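Home Contents Chapters Index Glossary

Chapter 9
Totes, Crates and the Moving Line

Chapter 8 dealt with shelving and the goods that stay put. Most goods in a warehouse do not stay put for long. They are picked, grouped, carried to packing and sent out, and for most of that trip they sit in a tote.

A tote is an open-topped box used again and again inside a building. It differs from a carton in three ways that matter for this chapter. It has a known size, it keeps its shape when full, and it comes back. A carton leaves with the customer. A tote goes round.

The Jarncombe warehouse, which we will use through this chapter and the next, handles household goods for small online shops. When it opened it had 64 totes and one straight conveyor. Pickers walked the aisles with a cart, filled a tote, and set it on the belt. At the far end a packer took it off and stacked it on the floor. By the second March the building owned 400 totes, and the floor stack had become a problem. Manaia Partington, who ran the packing side, kept a log of where totes were found at the end of the shift. Almost 64 of them were in places no one had planned for, including under benches and beside the loading door.

The fix was a loop. Totes that were not ready for packing could keep moving until a bench was free. The layout was drawn up by Lutz Voß and uses two kinds of line, which you will meet in sections 9.2 and 9.3: roller sections for straight runs, and circular conveyors for holding and turning.

127 shares 6 comments

9.1 Parts of a tote

Before we look at the lines, we need names for the parts of the box. The rim is the upper edge. On most totes it flares outward, which gives hands something to hold and adds stiffness where the walls would otherwise bow. Ribs are the raised lines molded into the walls. They add strength for little extra plastic. The base is the part that meets the line, and its shape decides how well a tote rides over rollers.

A guard rail is fixed to the line, not to the tote. On a curve it is bent to follow the edge of the conveyor, and it should be low enough to leave the rim clear for lifting.

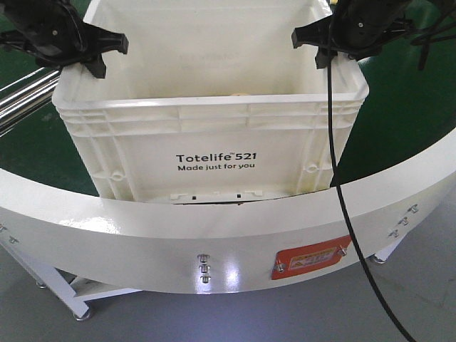

Why are totes made with ribbed walls instead of thicker ones? Ribs keep a wall from bending while using less plastic, so the tote is lighter to lift and cheaper to make.

Terms used in this section: rim, rib, base, guard rail. Add them to the list you began in Chapter 8.

9.2 Roller sections

A roller section is a row of metal or plastic cylinders set side by side. As a rule of thumb, a tote should rest on at least three rollers at all times. With fewer, the front edge dips into the gap and the load shifts forward.

We use cookies to improve your reading experience. Accept Manage settings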